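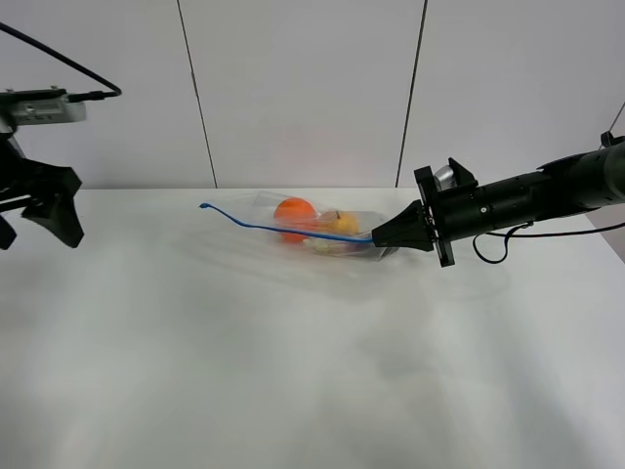 A packed lunch made at seven tastes of seven o'clock, came the first comment on my last post, and I have thought about it most mornings since. It's a fair summary. Whatever you put in, by one it has taken on the flavour of the bag, the train and the inside of your own head at breakfast time.

For anyone who missed the last post: I've stopped buying lunch. I added up what I'd been spending at the Hunis next to the office and it came to some £1,000 a year, mostly on wraps. I don't even like wraps. I bought them because they were at eye level and the queue for the hot counter went past the umbrellas.

So since September I have been a person who brings something in. I get the train from Januldale, which takes 29 minutes when it feels like it, and I sit with my rucksack on my knees because I once put it on the floor and stood on a pear.

## What I have learned about bread

Bread is a morning person. It's lovely at seven, still pleasant on the platform, and by the time you're in the lift at Drotum it has started to sulk. Tomatoes make this worse. I know everyone says to pack the tomato separately and add it at your desk, and I did this for a week, slicing it with a ruler-thin canteen knife over a spreadsheet while a meeting went on without me. The tomato is now banned. Cucumber is on a warning.

Rolls hold up better than slices. Crackers hold up better than rolls but you have to be willing to be heard eating them. Our office is open plan and was designed by someone who thought carpet was fussy, so a cracker carries. I've taken to eating mine when the coffee machine is grinding.

Cheese is the same at one as it is at seven, and I respect that.

## The lunchbox question

I bought a Tazi. It has four compartments, a lid with clips all the way round and a little pot for dressing that screws into the corner. It cost more than a week of wraps and it is the size of a car battery. It also has to be washed by hand, in pieces, including a rubber seal you have to winkle out with a teaspoon handle. I used it for 14 days and it now holds batteries, birthday candles and the key to a shed we no longer have.

After that I went back to bags and tubs that used to have something else in them, which is how my mother did it and presumably hers. The ice cream tub is an excellent lunchbox. Its one drawback is other people's faces when you take the lid off and it's lentils.

I do wash the bags and use them again. I hang them over the kitchen tap and they drip on the draining board all evening – you get used to it. The trick is to turn them inside out, and to give up on any bag that has held tuna.

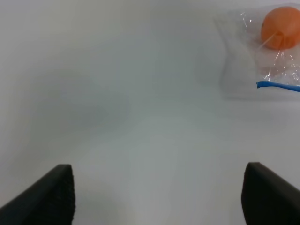
## Fruit, and my intentions

Every Sunday-night version of me believes in fruit. He puts it in the bag first, where it will get squashed, and pictures himself at half past three, biting into it by a window. The half past three version of me goes and finds out whether anybody has had a birthday.

The fruit then rides home again. I've had an apple that did the journey so often it should have had a railcard. The rule now is that anything that has been to Drotum and back twice goes into a crumble, and we've had a lot of crumble this autumn, so I suppose I am getting my vitamins, under custard.

Oranges are a special problem because you can't eat one discreetly. You need both hands, somewhere to put the peel and a clear diary. I ate one before a call last month and spent the next 30 minutes with my mouse sticking to me.

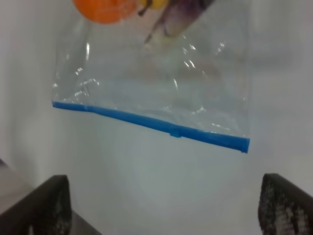
Grapes are the answer, I think, or they would be if they didn't come loose and turn up in the lining of my coat. I found one in the cinema. I thought it was a button.

The part I hadn't expected to mind was the walk. Going out for the wrap got me ten minutes of fresh air and the sight of other people's dogs, and once your lunch is already on your desk there's no reason to leave the building. I've tried going out anyway, round the block and back, but I feel shifty without a purpose and tend to end up in Hunis looking at the umbrellas. Twice I've bought crisps. They don't count, as crisps are a side.

As for the money, I had imagined it piling up somewhere visible. It hasn't. It seems to have gone on cheese.

Tomorrow is leftover pasta, cold, with peas. If anyone has a way of stopping cold pasta from setting into the shape of the tub, the comments are open.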